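Ticket: Tiltano cloth panel, slate – diagonal crease and a hem that hangs lower at one side
Opened: 1 May 2023
Product area: Hanging panels, woven
Bought from: Pustier, Escombe branch
Status: Solved

Original report

Hello Slanina support! First of all, I love this cloth. The colour is just what I hoped for, a quiet grey-blue that changes with the light, and the weave is so fine that I keep going up close to look at it. I bought two panels in October and left one folded in its packet until last week, so I suspect I have brought this on myself.

The first panel is hanging beautifully in the other room. The second has a fold mark that won't drop out, and the bottom edge isn't sitting level. I would really like to get it right before I sew anything, as I'm a keen sewer and a very slow unpicker.

What I have tried so far:
Left it hanging for 5 days with nothing on it.
Smoothed it downwards with my hands, morning and evening.
Swapped it end for end on the rail. The mark went with the cloth, so it isn't the rail.
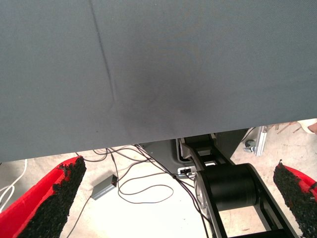 I think the fold mark is the thing to sort out first. My guess is that it's pulling on the cloth and the hem is only following along. The crease starts near the top, a bit left of the middle, and slants down to the right until it fades about halfway. Then there is the softer dimple next to it with the little wrinkles fanning out, and the hem is lower on the left than on the right. Does that sound like one problem to you, or two?

Reply from Slanina support

Thank you for such a clear report, and we're delighted you like the cloth. It sounds like one problem with two signs. A panel that has been stored folded can hold a slanting crease for a long time, and if it then goes on to the rail with a little slack in the top edge, the weight falls unevenly.

Please leave the hem alone for now. Could you check whether the top edge is pulled evenly along its whole length? Slack often collects near the first few clips. Could you also tell us whether the hem itself is straight, or wavy?

Second message

Good question about the hem, I hadn't thought of that! It's straight. It just slopes a little, with the left side down, so I don't think the stitching has puckered at all. The cloth dips inwards near the centre and the crease is a thin dark line that curves gently on its way down. I used 9 clips along the top, and I have a horrible feeling I put them on by eye. 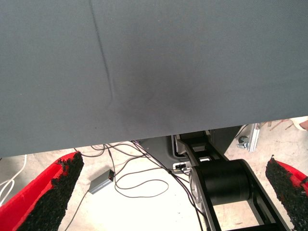

Steps that fixed it

1. Took the panel down and laid it face down on a clean cotton sheet.

2. Measured between the clips. Two of the gaps on the left were far too wide. Mystery over – by eye it was.

3. Pressed along the crease from the back on a cool setting, through a damp tea towel, lifting the iron each time so as not to drag the weave. It took 7 goes, with a rest between each one so the cloth could cool flat.

4. Marked the clip places with chalk and put the clips back on, working outwards from the middle.

5. Hung it up again and left it overnight.

Result

It worked! The crease has gone completely and the hem is level from one side to the other. I even went and re-clipped the first panel while I had the chalk out, and that hangs better too.

One request for the care card, if you ever reprint it: please put "roll, don't fold" somewhere large. I have rolled my spare length round a cardboard tube and it's very happy there.

Closing note from Slanina support

Lovely result. We've passed your note about the care card to Pustier. Ticket closed; reply to this message if the crease comes back.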